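Rondis G2 Hand-Held Gripper Pair

Home / Equipment / Hand-held grippers / Rondis G2

Sold as a pair (left and right). In stock. Delivery in 6 working days inside the country.

The Rondis G2 is a pair of grippers which the operator holds in the hands and uses to do the task himself or herself. The positions of both hands and the opening of the fingers are recorded, and later the recording can be used for a robot arm with the same fingers. Many of our customers already own arms from different makers and want to know which gripper is right for their work before they pay for mounting. For this reason we lend the G2 for trial, and we write on this page what we have learned when we compared it with the other pair in our shop, the Ardale Duo.

What is in the case

Left gripper with marker cube
Right gripper with marker cube
Backpack with shoulder straps, for the recorder and battery
Two cables, gripper to recorder
Spare finger tips, one set
Printed task board and calibration sheet
Short guide in English

The tripod, the cameras and the computer are not in the case. If you do not have a camera which can see the marker cubes from the side, please tell us when you order and we will propose one.

How it differs from the Ardale Duo

Both products do the same job, and both are good. The difference is mainly in the weight, in the fingers and in how the position is found.

The G2 has a narrow finger tip that becomes thin towards the end. It is good for taking the edge of flat things: trays, lids, folders, thin boxes. The Duo has a wide flat finger with a soft surface. It holds round things better, for example bottles and fruit, but it needs more space on both sides of the object. In a full shelf the Duo often touches the neighbour object first.

The G2 carries a marker cube on top of each gripper. The side cameras read the pattern on the cube, so the position is known also when the hand turns. The Duo uses only its inside sensor, and after a long recording its position can move away from the true one. In our test we repeated one tray task 40 times with each product. With the G2, 19 recordings from the first 20 could be used without correction, and after that we changed the height of one camera and all of the rest were usable. With the Duo we had to correct most of the recordings by hand – not difficult, but it takes an afternoon.

The Duo is lighter. If your operators work for many hours, this can be more important than everything above.

Floor work and table work

Customers ask us often if the grippers can be used near the floor. The finger tips do not mind, but the person does. When the operator bends forward, the head and shoulders can come between the camera and the cube. We advise to put one camera low on a tripod at the side and one higher, and to keep the task board in the place where both can see it. Standing with both arms forward is a good working position for a board on the floor, with the tray pushed or lifted from its near edge.
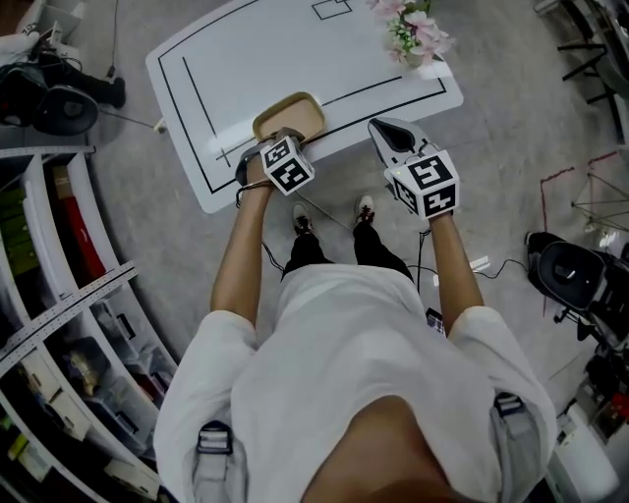
Sitompul wrote to us after the trial that the marker cubes were the part he trusted least at the beginning, because he thought they would hit things all the time. His opinion now is that they hit things only in the first hour, until the hands learn how high they are. He would still like a smaller cube for work inside drawers, and he asked if the Duo fingers can be mounted on the G2 body.

They can not, at the moment. The screw pattern is different. A smaller cube exists, but the camera must then stand closer, and for most rooms we do not recommend it. It can be ordered under the spare parts.

About the cables

The G2 is a cabled product. We are asked about a wireless version nearly every week and there is none planned. The cable gives a steady signal and there is no battery inside the gripper, which keeps the weight down at the hand. Please let enough cable free for the full reach of both arms, and check it before you walk to another station. A cable that is pulled hard at the connector is the most common repair we receive. The clip set (see accessories) guides both cables along the shoulder straps and costs very little.

Choosing a controller

For recording, the G2 works with the Rondis recorder and also with the Sisthorpe control box. The Rondis recorder is simple: one button, one lamp, and the files are saved to a card. The Sisthorpe box costs more but can drive a robot arm directly, so you can record in the morning and play the movement back on the arm in the afternoon with the same box. If you only want to compare grippers, take the simple recorder. You can change later and we take the recorder back at a fair price if it is in good state.

When you play back on an arm, please start slowly. A human wrist does things that an arm with a fixed base can not follow, and the software will stop when the arm comes near to its limit. It is better to record again with calmer movements than to change the limits.

Care

Clean the marker cubes with a dry cloth only. Alcohol makes the print grey and then the cameras lose it. Finger tips should be changed when the pointed end becomes round. In our own use this was after 1000 grasps on hard plastic trays, with soft objects it will be much later. Do not keep the case in a cold car over night.

Trial conditions

The trial is for 6 weeks. You pay the transport in both directions and a deposit, and you receive the deposit back when the case returns complete. Please look into the case with the packing list in your hand before you close it, the spare finger tips are easily forgotten in a box somewhere in the lab. If you buy after the trial, you can keep the same pair or ask for a new one, the price is the same.

From June we will have a second trial set, so the waiting time should become shorter. It is possible to borrow the G2 and the Duo together – please write this in the order note, and tell us also which objects you will handle and which arm you have, if any.

Accessories and spare parts

Finger tips, pointed, set for both grippers
Finger tips, blunt, set for both grippers
Marker cube, standard
Marker cube, small
Cable clip set for shoulder straps
Extension cable
Replacement backpack straps with buckles

Page last changed: 2020-03-09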